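Section 6. Teaching the arm to use a microwave oven

This section covers the Jurent two-arm kit running the Flumen task software. It assumes that both arms are bolted down, the wrist cameras are plugged in, and the safety stop has been tested as described in the set-up section. If you skipped the safety stop test, go back and do it.

A word on expectations. The Flumen sales sheet lists "kitchen appliances" as a supported task group. We would read that narrowly. The software ships with one appliance template, for a countertop microwave with a push-button door release, and in our experience the template is a starting point that needs most of an afternoon before it is any use. Ovens with a pull handle, a dial, or a touch strip are not covered. If you bought the kit for one of those, talk to your dealer before you go any further.

6.1 Before you start

Keep the oven empty for all of the steps below. Do not put food, water, or a dish inside until the whole routine has been run several times with a person standing at the stop button.

CAUTION: The arms do not know whether the oven is on. The template presses buttons at taught positions and assumes they worked. Treat every run as one that could start the oven.

CAUTION: Never run the oven empty. Teach the start button with the oven unplugged, even though this means you cannot check the display at the same time. The Flumen manual suggests setting the timer to zero instead. We do not recommend relying on that.

NOTE: The software comes with a matte backdrop setting for shiny surroundings. A plain cloth behind the oven does the same job and costs less. The cloth does not have to be flat.

6.2 Placing the oven

1. Set the oven on the table with the door facing the arms. Leave enough room on the hinge side for the door to swing fully open without touching an arm base.

2. Push on the front of the oven with your hand, about as hard as you would press a stiff doorbell. If the oven slides back, it will slide back for the arm too. Put a non-slip mat under the feet. A smooth cloth under the oven makes sliding worse, so fasten it at the edges or leave it out.

3. Mark the position of the feet with tape. The template has a "find appliance" feature that is meant to make this unnecessary. Use the tape anyway.

4. Turn on the room lights you plan to work under and leave them alone. Door glass with a dot screen picks up reflections, and the edge finder can mistake a reflection for part of the door.

6.3 Teaching the door and button positions

1. In Flumen, open Tasks, then Appliance, then New from template. Name the task. The name cannot be changed later.

2. Set travel speed to 2 on the speed scale. The default is 6, and we see no good reason to teach at that speed.

3. Set the press limit to 300 on the force page. The page shows no units. We asked, and were told that the number is "relative," so start there and go up only if the door fails to open.

4. Move each arm by hand to its approach position and store it. Check the views on screen from the wrist cameras and from the chest camera before storing a touch point. The approach to the door border, an arm at the window's upper edge, and the approach to the oval release look like this: 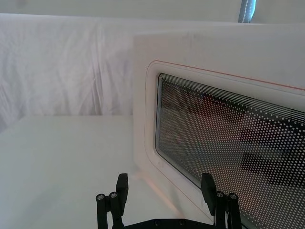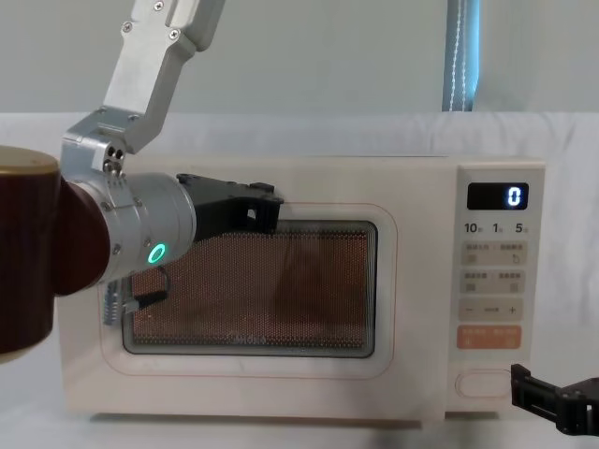
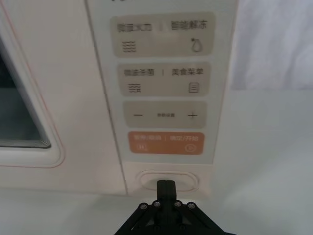 5. Store the door release point. Aim for the center of the release button. The gripper tip is narrow compared with the button, and a touch on the lower edge may be enough on one run and too little on the next. If the tip lands low, raise the stored point and try again - do not make up for it by raising the press limit.

6. Store the panel buttons you need and no others. Where one wide button carries two functions, store a point well inside the half you want. The template treats a wide button as a single target and will press the middle of it, which on a shared pause and start button is the worst place to press.

7. Enter a label for each stored point yourself. Flumen offers to read the labels off the panel. It may do better with yours than it did with ours, but check every entry against the panel before you save.

8. Store the retreat position for both arms. The retreat must clear the full swing of the door. The template's own retreat is too short for this.

6.4 Test run

1. Unplug the oven. Run the door release alone, with one hand on the stop.

2. Run it again after closing the door by hand. Repeat until you are satisfied or out of patience. Two good runs in a row prove very little.

3. Run the panel buttons one at a time, then the full routine.

4. Plug the oven in only when all of this works, and only with a suitable load inside.

NOTE: If the door opens but catches a finger of the gripper, stop the run. Back the arm out by hand. Do not use the "recover" button, which moves the arm along its last path in reverse and can pull on the door.

6.5 If it does not work

Door stays shut: check for a sliding oven first, then the stored point, then the press limit.

Wrong button pressed: compare the feet with the tape marks. A small shift at the feet is a large one at the panel.

"Appliance not found": reduce glare on the door glass and reload the task. If the message comes back, turn the feature off under Lemma Vision, Options. The stored points still work without it.

Poltari Set-Up Guides | Contact us | Copyright Poltari, all rights reserved | Back to top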